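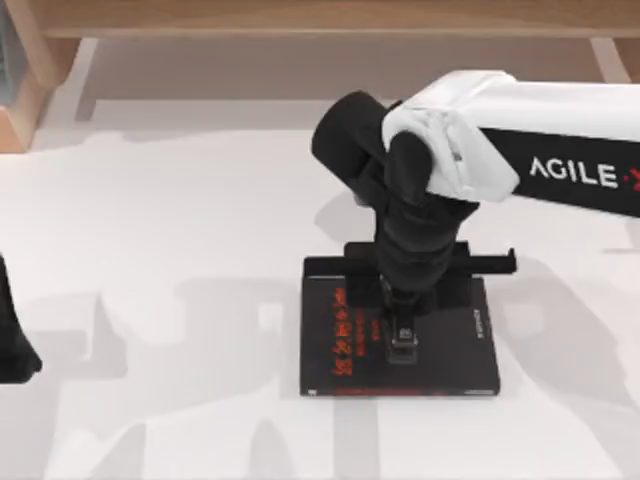 Tokaser compares two grippers on flat objects in simulation

10 Jan 2021

Tokaser has published results from a simulated comparison of two parallel grippers picking up thin, flat objects from a table. The work was done with Westerberg, which supplied the object models, and covers 1106 grasp attempts on books, trays and folded cardboard.

Both grippers were mounted on the same model of a two-arm workstation, with a white tabletop and a shelf along the back. One arm performed the grasp while the other was held at its side of the table. Arm, controller and approach speed were kept the same for both grippers. The only other variable was the angle of the wrist, which was either vertical or tilted toward the near edge of the object.

Books proved the hardest category. A closed book lying flat gives the fingers very little to hold from directly overhead unless they can open past the full width of the cover. In the vertical trials the narrow-fingered gripper often came down on the cover and stopped there, and the controller recorded a contact fault. The second gripper, a wider design from Jonside, reached both long edges of the smaller books but failed on the larger ones.

Tilting the wrist improved results for both. The report puts the gain down to one fingertip getting under the cover at the edge of the table, after the arm has first slid the book a short distance. The slide added some 12 seconds to each attempt. Trays with a raised rim were picked up reliably by either gripper at either angle, and the authors suggest dropping them from future rounds.

Lighting was also varied. Hard shadows from the arm falling across a dark cover caused the overhead camera to misplace the edge of the book in 112 attempts. These were kept in the totals. A second camera on the wrist, tested in a smaller batch of 60 attempts, reduced the error but lost sight of the object in the last part of the descent.

The report cautions that friction between cover and tabletop was set to a single value throughout. A glossy cover and a cloth one would behave differently on a real table, and no physical trials have been carried out so far.

Tokaser plans to repeat the book trials on hardware at its Fusel site in June, using the same controller settings. The object models and the grasp logs are available from Westerberg on request. A licence is needed for commercial use.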